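4.3 Outdoor collection chores

The indoor tasks in Section 4.2 share a property that makes them easier than they look: the support surface is flat, rigid and at a known height. Yard chores remove that property. We therefore defined a second task family in simulation in which small objects must be gathered from a lawn into an open container. The family includes fallen fruit, clothes pegs, toy balls and decorated eggs. All four use the same robot model, a two-armed platform with a parallel gripper command on each side, and the same control rate as the kitchen tasks.

We report on the egg variant in most detail, as it produced the widest spread between policies. Figure 7 shows the variant during execution, with two eggs in the basket, one gripper against an egg and a further egg still on the grass. The eggs are yellow with blue and red decoration. Texture was held fixed across the family so that differences in success could be attributed to contact and reach and would not be confounded with color segmentation.

An episode counts as complete when every egg is inside the rim of the basket, both grippers are clear of it, and no egg moves for the length of the settling window. The last condition was added after a pilot in which Žofie Šimko reviewed the failure logs and found that a large share of nominal successes ended with an egg resting on the rim. Scores from before this change are not included in any table.

Three policies were compared. The first, Pernska, is a scripted planner with access to object poses. The second is an imitation policy trained on teleoperated demonstrations collected by Hayley Lockwood and Thoa Hà. The third uses the same demonstrations but adds a contact head that predicts whether the held object will slip before the arm is moved. Training details for the two learned policies are given in Appendix B.

Pernska was the fastest on eggs lying in the open and the weakest on eggs close to an obstacle. Its grasp sampler assumes a free approach from above, and a trunk or a container rim inside the sampling cone removes most candidates. The imitation policy degraded more slowly. When an approach from above was blocked it often pushed the egg first and grasped it afterward, a behavior present in the demonstrations but never labeled as a separate skill. The contact head reduced drops during transport. It did not reduce failures at release, where the dominant error was a finger pad dragging the egg back toward the rim as the arm withdrew.

Release errors deserve more attention than they have received. In the household literature, placing is usually scored at the moment the gripper opens. With a curved object in a shallow, bowl-shaped container, opening the gripper is only part of the placement. The pad can remain in contact after opening, and items already in the container can shift when the new one arrives. The Sauerland drawer-filling study reported a similar effect with rigid blocks, although there the container walls were high enough to hide it from the final score.

Coordination between arms was limited in all three policies. The idle arm was seldom used to steady the basket, even when the active arm had displaced it in the previous attempt. Human operators did this without being asked. Mareike Thiele's annotation of the demonstrations marks basket steadying as a distinct event, but the events are short, and neither learned policy reproduced them reliably. We tested 2 weightings of the annotated segments and found no consistent gain from either.

On this evidence we would not describe lawn collection as a solved chore for the present platform, even in simulation. The lawn is modeled as a rigid surface with a friction coefficient, so blade deflection, damp soil and uneven ground are all absent. Transfer to the physical yard at the Lundon site is expected to lower the scores further, and the results given in Section 5 should be read as an upper bound on what these policies would achieve there.

Figure 7. Egg collection task, simulated backyard environment. 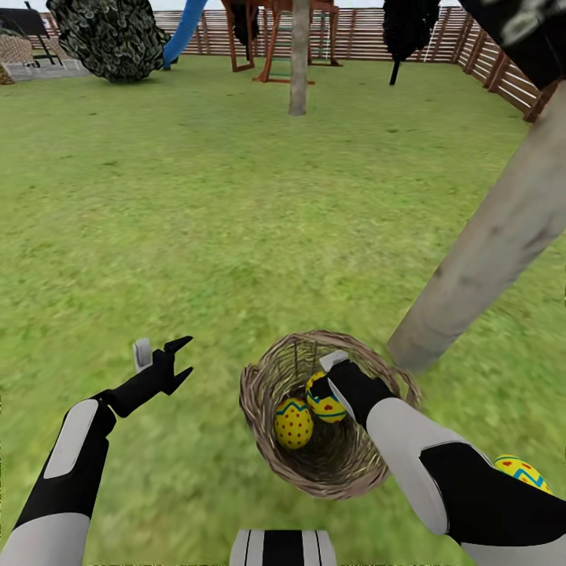
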